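From: Radwa Ouali
Date: 24 February 2018
Subject: Re: [carry] Plurlow pen roll, worth it?

Youssra Farouk wrote:
> Has anyone lived with the Plurlow for a while?
> I keep going back and forth between that and the Lamont.

Hi Youssra! I've had mine since June and I love it -- seven slots, and the canvas has softened up nicely. The snap is stiff, though (my thumb still complains).

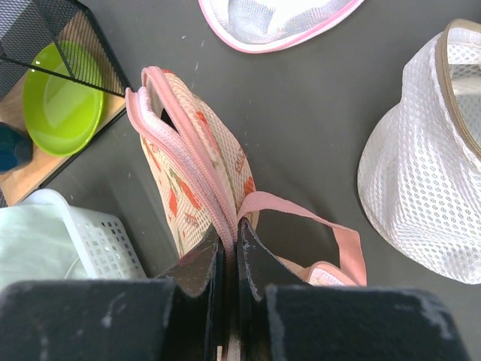

Zippered mesh bag, floral print

The Lamont holds 31 pens, so it's really a desk thing. I tried one at Lanovgate and it wouldn't fit in my tote at all.
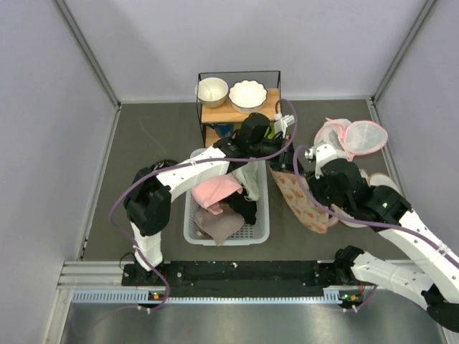
If you mostly carry fountain pens, get the Plurlow and skip the leather trim. It adds nine dollars and scratches if you look at it wrong.

Radwa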